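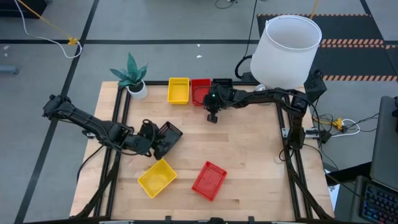

The sorting rule at Buckley was a single typed sheet, dated April 19, 2018, and Khadija Shehata had written it. Baskets were to be grouped by color. Yellow went with yellow, red with red, black with black. Baskets lying on the table were to be moved to the back edge and stood upright. The rule did not say what a basket was for.

She had been asked about this at the time. A man from the Porville office had come down to review the procedure and had written "purpose?" in the margin. She had replied in pencil that the baskets were mesh, that mesh weighed little and showed what was inside, and that purpose would be assigned later. The sheet was approved. Purpose was not assigned.

The room was 6 meters on its longer side, with a gray tiled floor. The table was square, made of light wood planks, and stood in the middle. Khadija kept the plant at the upper left corner of it. The plant had a white pot and broad leaves and needed water every 30 days, less in winter. She recorded the watering in the same log as the sorting, in the same column, so that an entry might read: yellow, yellow, red, plant, black.

The log was at line 531 when the letter from Jamby arrived. Jamby had bought Brisex, and Brisex had held the lease on the building. The letter requested a list of all items in the room, with the function of each. It enclosed a form.

She filled in the table first. Function: supports baskets. For the plant she wrote "plant." She then wrote "baskets, mesh, yellow, red and black" and stopped at the second column.

She considered the possible entries. Storage was incorrect, as nothing had been stored. Transport was incorrect for the same reason. "Sorting" described what was done to the baskets, and the form was clear that function meant what the item did.

At noon she took a red basket home. It was rectangular, with a grid pattern on the inside, and it fit on the shelf by her door. She put her keys in it, then the mail, then a lemon that had been on the counter since the weekend. In the morning she knew where the keys were. She noted the time saved, which was 6 minutes.

She brought the basket back, empty, and set it on the lower half of the table at an angle. It then had to be moved to the back edge with the other red one, according to the rule, and she entered this in the log.

On the form she wrote: "Holds keys. Tested, one unit, one night." Under remarks she asked whether the remaining units should be tested before the end of June, and with what.

Jamby replied by return mail. They had enclosed a lemon.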